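Equipment Planning Notebook, Brirnstead Handling Laboratory
Dec 28, 2022
Entry 461. Subject: grippers, cabling and test goods for the coming budget period

The purpose of this entry is to record what the lunch bag task tells us about the equipment request, so that the figures submitted to Kastley can be traced to the bench. The draft prepared in November listed two spare grippers and nothing for fingertips. That draft is withdrawn.

The handle grip is the part of the task that governs the choice of fingertip. The straps are soft fabric, and the present pads are wide for this use. Oteo offers a narrower pad at 80 dollars per pair. The request will include four pairs, two for each arm, with delivery to the main store.

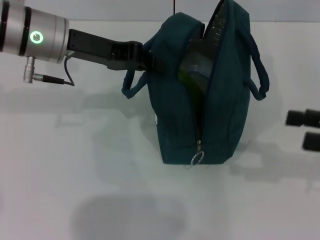

Bag held by one handle, zipper open.

Both quotations for grippers remain valid. The Deng unit costs more but uses our existing mounting plate. The Oteo unit requires an adapter, which was left out of the first comparison and must be added before the two are set side by side again.

Cabling was treated as a minor item last year and the line was overspent. External cables at the wrist need enough slack for the full range of the joint, and replacement sets should be bought with the arms they serve. The stores list shows one set under part number 201. A second is requested. Protective sleeves may be charged to consumables.
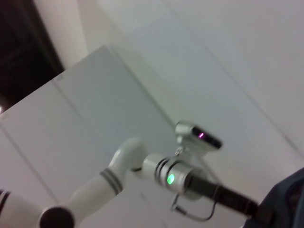 Should the wrist cameras be replaced in the same order as the grippers?
They should be ordered separately. The camera line belongs to the sensing budget, and a joint order would hold up the grippers until both approvals are in.

Test goods have no line of their own at present. Bags, food containers and produce have been paid for from petty cash, and the receipts are difficult to match to tasks. A fixed allowance of up to 500 dollars is proposed for the period. Bags should be bought in quantity from a single batch, as zippers and fabric differ between batches and the results cannot then be compared. Fresh items such as pears and cucumbers will be bought locally as required.
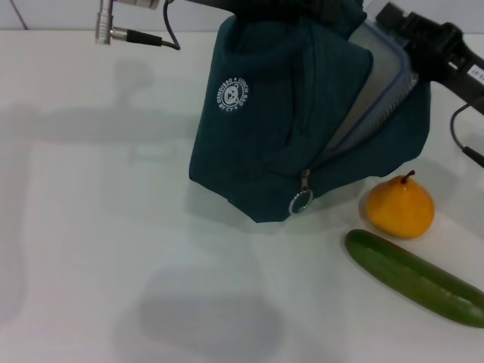 Items still open

Confirm with Oteo that the narrow pads fit the current fingers.
Obtain the adapter price in writing.
Ask Kastley whether test goods may be entered as a recurring cost.
Check the lead time on the second cable set.

On the matter of soft goods generally, the laboratory has been asked whether rigid boxes would serve as a cheaper substitute. They would reduce the spend on replacements, but they would not exercise the
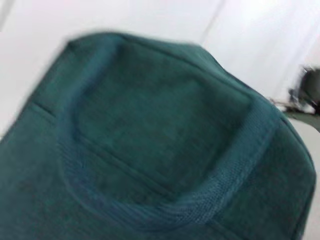

grippers on folds, straps and seams, and those are the features for which the new pads are being bought. The request therefore keeps fabric bags as the standard article. Rigid boxes may be borrowed from the packing room for calibration, at no charge to this budget.

The revised sheet will be filed behind this entry once the adapter price is received. The Deng quotation stays in the folder until then.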